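4장. 잘몬트(Zalmont) 주방 저울 설치와 영점 맞추기

이 장은 저울을 처음 사용하는 분을 위하여 썼습니다. 포장을 연 다음에 순서대로 하십시오. 전체 작업은 거의 22분이 걸립니다.

4.1 놓는 장소

1. 저울은 평평하고 단단한 곳에 놓습니다. 천이나 매트 위에 놓으면 숫자가 계속 움직입니다.
2. 바닥에 있는 다리 네 개를 돌려서 높이를 맞춥니다. 수평계의 공기 방울이 원 안에 들어와야 합니다.
3. 창문과 선풍기의 바람이 오지 않는지 확인합니다.

참고: 냉장고 옆은 진동이 있으니 피하는 것이 좋습니다.

4.2 영점 맞추기

1. 전원 버튼을 3초 동안 누릅니다. 화면에 모든 글자가 나왔다가 사라집니다.
2. 화면에 0이 나올 때까지 저울을 만지지 않습니다.
3. 0이 아닌 숫자가 나오면 ZERO 버튼을 한 번 누릅니다.

그릇을 사용할 때에는 그릇을 먼저 올리고 TARE 버튼을 누릅니다. 그 다음에 재료를 넣으면 재료의 무게만 나옵니다. 그릇을 내리면 화면에 마이너스 숫자가 보이지만 고장이 아닙니다.

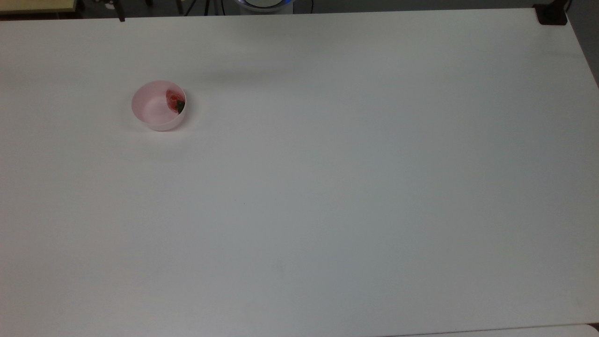
TARE를 누른 상태는 전원을 끌 때까지 남습니다. 다른 그릇으로 바꾸면 TARE를 다시 눌러야 합니다. 그릇과 재료를 합한 무게가 799g을 넘으면 화면에 Err가 나옵니다. 이때에는 바로 내려 주십시오.

주의: 55도보다 뜨거운 그릇을 올리지 마십시오. 안에 있는 센서가 상할 수 있습니다.

4.3 단위 바꾸기

1. UNIT 버튼을 짧게 누르면 g과 oz가 바뀝니다.
2. 선택한 단위는 전원을 꺼도 저장됩니다. 건전지를 빼면 g으로 돌아갑니다.

참고: 예전 모델 티스타(Tista)에는 UNIT 버튼이 없습니다. 뒷면의 작은 스위치를 사용하십시오.

4.4 사용한 다음

1. 전원을 끄고 마른 천으로 윗판을 닦습니다.
2. 저울 위에 물건을 둔 채로 보관하지 않습니다.
3. 오래 사용하지 않을 때에는 건전지를 뺍니다.

한국어 설명서 작성: 키무타이 아투마니(Kimutai Athumani). 틀린 표현이 있으면 구입하신 곳으로 알려 주십시오. 건전지 교환은 5장에 있습니다.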